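Ticket 306
Product: Petek housekeeping arm, three-finger hand, fabric sleeve
Site: Plostmont test apartment
Opened by: site operator
Assigned to: Ronerex field support
Priority: Normal
Status: Open, waiting on parts

Issue as reported
The arm misses small laundry items on the floor. Towels and T-shirts are fine. Socks and washcloths get left behind, and the task still closes as complete. The site wants to know if "floor pickup" can go on the list of chores that run with no person in the apartment.

Entry 1, support
Asked for the task log and the software version. Please also confirm whether the misses happen on bare floor, on carpet, or both.

Entry 2, site
Log attached. Version is current. Both surfaces, but carpet is much worse. On the kitchen tile it usually gets the sock on the second try.

Entry 3, support
Log covers 99 pickup attempts. 52 ended with an item in the bin. Nearly all of the failures are flat items. The hand closes, the motor current stays low, and the planner takes that as a good grip on something light. That explains the false "complete."
Please run the finger calibration with the sleeve off, then repeat with it on.

Entry 4, site
Calibration passes with the sleeve off. With the sleeve on, one finger reports a position error of 9 counts at full extension. Refitted the sleeve and got the same number.

Entry 5, support
Please send a wrist camera still with the hand open and pointed down over the carpet, sleeve fitted as you normally run it.

Entry 6, site
Still attached.
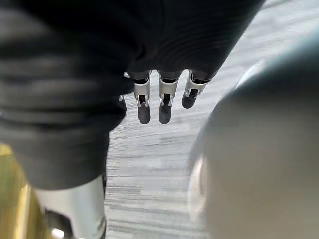
Wrist camera, sleeve on, hand open above floor, nothing in grip.

Entry 7, support
Received. The sleeve is bunched in heavy folds on the left and comes down over the upper part of the fingers. Please pull the slack back toward the forearm and run the calibration again. We are sending the shorter Widik sleeve and a set of softer fingertips.
On the chore list question: leave floor pickup as attended for now. Towels to the hamper can stay unattended. Small flat items still need a person to check the floor afterward.

Entry 8, site
Slack pulled back, error is gone on two runs out of three. Will hold floor pickup as attended and retest when the parts get here.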